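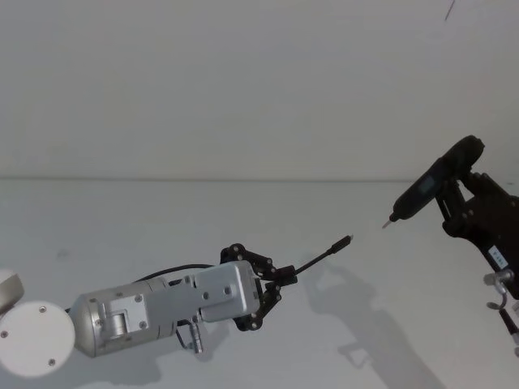 Power tool on the right, black cable on the left, tip to tip with a small gap.

Starting a thread on cables and small power tools, mostly so I can find my own notes later. April is when I go through the shop and the cable drawer is always the worst part of it.

The tool has a little dark display set into the top of the barrel. I like a display up there. My older ones have a light down near the grip and my hand covers it every time I pick one up.

The drawer first. Everything came out onto the table and got sorted by the end that goes into the tool. I used to sort by length and could never find anything. A short cable and a long cable with the same end do the same job at a bench.

Almost every cable I own is black. Black cable, black tool, black charger brick. If you buy a light-colored table for this kind of work you will at least see what you put down on it.

Labels: I use the Tiltetti wrap ones, the narrow size. One goes close to each end, with the tool's name on it. Wide labels catch on everything in the drawer and start to peel within a week or two.

Write on the label before you wrap it. I still get this wrong.

Any cable that didn't fit anything went into a bag with the month on it. If I haven't opened the bag by next April it goes to electronics recycling. Last year's bag went this morning, and I kept one cable from it that fits the bike light.

Someone asked about storage. The Zollum trays, the shallow ones with the movable dividers. One tray per tool: tool, cable, bits, folded manual. The deep Zollum bins are fine for extension cords but small things sink to the bottom and stay there.

The trays were $40 for the set at Väisänen, the hardware place out on the Sustari road. They had one set left on the shelf when I was in. Could be more in the back, I didn't ask.

Coiling. Loose loops about as wide as a saucer, one hook-and-loop tie, done. I don't wind cables around the tool anymore. I lost two that way, both at the same spot right behind the connector.

Same goes for pulling. Hold the connector and pull that. I know everyone knows this. I have a tray of evidence that I don't do it.

Charging: I do all of them at once, first thing in the month, at the bench, and leave a strip of masking tape on each one with the month written on it. Takes a morning but I'm in the shop anyway.

Before plugging in I look into the port. Sawdust packs in there and then the plug won't seat all the way. A wooden toothpick gets it out. Nothing metal.

Paperwork. I had a receipt with a 365-day warranty on it and found it on what I think was day 400-something, in a jacket. Receipts now go in the tray under the manual. I also write the receipt number on the manual's front page. The last one was 2,443, easy enough to copy.

What I'm getting rid of: four chargers for tools I gave away years ago, a drill case with no drill, and a bit set with all the common sizes missing. The case might do for paintbrushes, so that one is on hold.

Reply to a few of you – yes, the trays stack, no, they don't lock together. Mine sit on a shelf with a lip so they don't slide. On a bare shelf I'd put a strip of that rubbery drawer liner underneath.

Still to do: the extension cords, and the shelf over the door where the paint is. Will add to this when I get to the cords. The paint can wait for warmer weather.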